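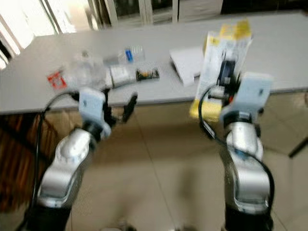 Last September I went to hear Zoila Salazar sing in the old church at Ziltham. The concert was for the children's hospice, and all the ticket money went to them. I paid nine pounds and sat in the sixth row, behind a very tall man.

She sang mostly slow songs, with Yeison Lozano on the guitar. I did not understand every word, but one song about a night train made my neighbour cry a little. They say 248 people came. I would like to hear that song again, but I cannot find its name anywhere.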